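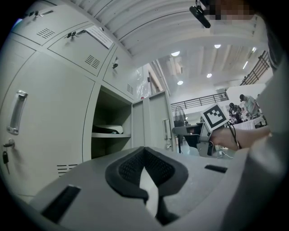

Zurkmont ハンドグリッパー ロッカー前での作業の様子。右手に見えるもう一台は、上面に白黒のマーカーを付けた状態です。

Zurkmont ハンドグリッパー(2台組)

ロボットに物のつかみ方を教えるための手持ち式グリッパーです。人が手に持って扉を開けたり、棚の物を取ったりする動きをそのまま記録し、ロボットアームの学習用データとしてお使いいただけます。おかげさまで学校や事務所、倉庫など、ずいぶんいろいろな場所へお供させていただくようになりました。それだけに、使う方にも、たまたま同じ建物に居合わせた方にも気持ちよく過ごしていただきたいと思い、このページでは仕様のご案内とあわせて、私どもが社内で守っている作業の決まりごとを少し長めに書いております。お茶でも飲みながらお読みいただければ幸いです。

■ 製品の内容
型番:ZK-497
セット内容:グリッパー本体 2台、指パッド(黒・ゴム製)、マーカー板、接続ケーブル、収納ケース、作業手引き(日本語・英語)
本体質量:497 g(ケーブルを除く)
指パッドの交換目安:開閉 3,000回
交換用パッドは単品でもお求めいただけます。

■ 場所をお借りするとき
ロッカーや戸棚のように、ふだんどなたかが使っているものを相手にする作業では、まず管理されている方に書面で了解をいただいてください。口頭で「いいですよ」と言っていただけることも多く、それはそれでありがたいのですが、担当の方が替わられたあとで行き違いになった経験が私どもにもございます。手引きの巻末に同意書のひな形が入っていますので、どうぞコピーしてお使いください。

鍵の扱いは特に丁寧にお願いします。開けてよい扉の番号を始める前に書き出し、それ以外の扉には触れないこと。預かった鍵は一人が責任を持って管理し、終わったら元の場所へ戻して、同じ紙に署名をいただきます。中に私物があったら、そのまま閉めて次の扉へ進んでください。

■ ケーブルと足元
作業中はどうしても手元ばかり見てしまいますので、足元は始める前に片付けておくのがいちばんです(私も一度、見事に転びました。本体は無事でした!)。床を通すケーブルは通路を横切らないように回し、やむを得ず横切るときはカバーをかぶせます。手元側には少したるみを持たせ、腕を伸ばしきっても引っ張られない長さにしてください。階段の近くでは、介助役をもう一人付けることをお勧めしています。

■ マーカーの取り付け
マーカーは平らに貼り、袖や反対の手で隠れない向きにします。角が浮いてきたり、表面に擦り傷が増えてきたりしたら、早めに交換してください。2台を同時に使う場合は必ず番号の違うマーカーを選び、記録用紙にも左右の別を書いておきます。あとで見返す人がたいへん助かります。

■ 人が写り込む場所では
公共の広間や共用の廊下では、作業中である旨の掲示を出し、通る方から尋ねられたら手を止めてご説明ください。顔や掲示物の文字など、個人や団体が分かる部分は、保存の前にぼかし処理をかけるのが私どもの基準です。消してほしいというお申し出があれば、理由をうかがわずに該当部分を削除します。

■ 休憩と点検
続けて持つのは一回 54分までとし、そのあとは一度机に置いて手首を休めてください。慣れた方ほど「あと一回だけ」とおっしゃるのですが、疲れてくると扉への当て方が強くなり、先方の塗装を傷めかねません。休憩の間に、指パッドの裂け、網目部分の詰まり、ねじのゆるみを見ておくとちょうどよいです。汚れは固く絞った布で拭き、溶剤は使わないでください。

■ 手引きについて
作業手引きは Tzu-hsuan Poon と Jailson Assunção がまとめ、英語版は Tahsin Weerasinghe が担当しました。法令や規格に代わるものではありませんので、お使いになる国や施設の規則がより厳しい場合は、必ずそちらに従ってください。次の改訂は6月を予定しており、肩より高い扉を扱うときの姿勢について項目を足すつもりでおります。ご意見はまだ間に合いますので、どうぞお寄せください。

ご購入前の貸し出しも承っております。ご希望の方は、使う場所と人数を添えて Zurkmont 機器窓口までご連絡ください。

最終更新日:2025年5月25日
お問い合わせ | © 2025 Zurkmont | ページの先頭へ戻る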